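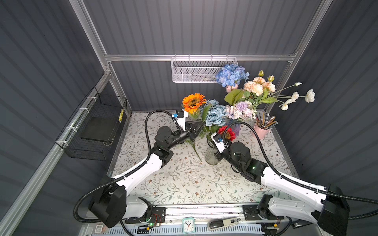
*Figure 4-1. Two-arm stem placement at the clear ribbed vase.*

## 4. Preparing and Running the Flower Arrangement Task

Revision date: 2022-11-28

This section applies to the Gravono two-arm bench and to any bench built to the same plan. It covers the placement of objects, the start check, the conduct of a run, and the scoring of the result. Mounting of the arms and adjustment of the cameras are covered in Section 2 and must be complete before the steps below are begun.

### 4.1 Purpose of the task

The task measures how well a learned control method handles long, flexible objects that catch on one another. Artificial stems are used throughout. They keep their shape over many runs and allow the same arrangement to be offered to each method under test.

A run consists of one or more transfers. In each transfer, a stem is taken from the table or from a vase and placed in the vase named on the run sheet. Either arm may grasp the stem. The other arm may steady the vase, hold back nearby foliage, or remain at rest.

### 4.2 Preparing the table

1. Set both arms to the rest position and engage the motion lock.
2. Spread the printed cloth over the tabletop. Smooth any folds toward the back wall.
3. Place the clear vase and the tinted vase according to the layout card for the block.
4. Place the starting stems in a vase or lay them loosely on the cloth, as the card directs.
5. Place the pencil holder at the right rear of the table.
6. Confirm that the wire baskets are firmly attached and that nothing projects from them into the path of either arm.
7. Check the full length of each corrugated hose. It must move freely when the elbow is turned by hand.
8. Clear the front rail of any item that could reach an arm base.

**Note:** The pencil holder and the baskets are part of the standard background. They are not targets in this task and should not be removed between blocks.

**Caution:** Keep hands outside the enclosure whenever the motion lock is released. A stem that has fallen must be left where it is until both arms have stopped.

### 4.3 Layout types

Each block uses one layout type. The type is entered on the run sheet before the first run.

| Type | Clear vase | Stems at start |
|---|---|---|
| A | Empty | Some loose, some in the tinted vase |
| B | Partly filled | All in vases |
| C | Partly filled | Some loose, some in vases |

Type A is the most suitable for new operators. Type C should be attempted only after a full block of Type A has been accepted by the bench supervisor. A block contains 24 runs.

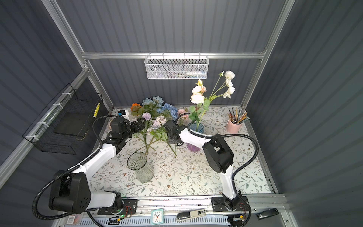 **Man-sik Myung**
Research Engineer, Onham Manipulation Laboratory

### 4.4 Conducting a run

1. Enter the block number, layout type, and operator initials.
2. Start the recorder and wait for all views to appear on the operator display.
3. Release the motion lock and announce the start of the run.
4. Allow the method to act without correction. In demonstration runs, the operator guides both arms for the whole of the run.
5. Stop the run when the listed transfers are complete, when the time limit on the card is reached, or when a stop condition occurs.
6. Return both arms to rest and engage the motion lock.
7. Record the final position of each stem before touching the table.

A run must be stopped at once under any of the following conditions:

- A vase tips or leaves the cloth.
- A gripper closes on a hose, a basket, or the other gripper.
- A leaf or stem is drawn into a joint.
- The same grasp has failed 3 times in succession.

A stopped run is kept in the data set and marked with its stop condition. It is not repeated within the same block.

**Caution:** Leaves with serrated edges hook easily onto neighboring stems. If a whole bunch begins to lift with the target stem, stop the run before the vase leaves the table.

### 4.5 Scoring

A transfer is counted as complete when the stem stands in the named vase, both grippers are clear of it, and the vase is upright. A stem that rests across the rim is scored as partial. Disturbance of other flowers is recorded separately and does not change the transfer score.

Scores are assigned by a reader who did not operate the bench during the block. Where the recorded views do not show whether a stem has passed the rim, the reader enters "not determined."

### 4.6 Findings from the September trials

The present procedure follows a trial of 879 runs, of which 200 were set aside for scoring by a second reader. The trial compared the Guérin two-stage grasp method with a single-stage method using the same demonstrations.

The two-stage method first moves the gripper beside the stem and parts the foliage. It closes only after a second estimate of the stem position. It completed more transfers in crowded layouts and disturbed fewer neighboring flowers. Where the target stem lay apart from the others, the two methods performed alike, and the two-stage method took longer.

Most disagreements between readers concerned stems hidden behind large blooms. The "not determined" entry was added for this reason. Failures at the vase rim remain the least understood, and operators are asked to describe them in the remarks column in plain terms, giving the arm used and the direction of approach.

### 4.7 Closing a block

1. Engage the motion lock and confirm that both arms are at rest.
2. Inspect the gripper fingers for threads, petals, and scraps of leaf.
3. Inspect the hose ties and report any that have shifted.
4. Set aside any stem with a split or sharply bent wire.
5. Copy the block to the Skokier archive and check the file list against the run sheet.
6. Sign the sheet and place it in the bench folder.

Requests for replacement stems and changes to the layout cards should be addressed to Gilberto Agudelo, Bench Supervisor.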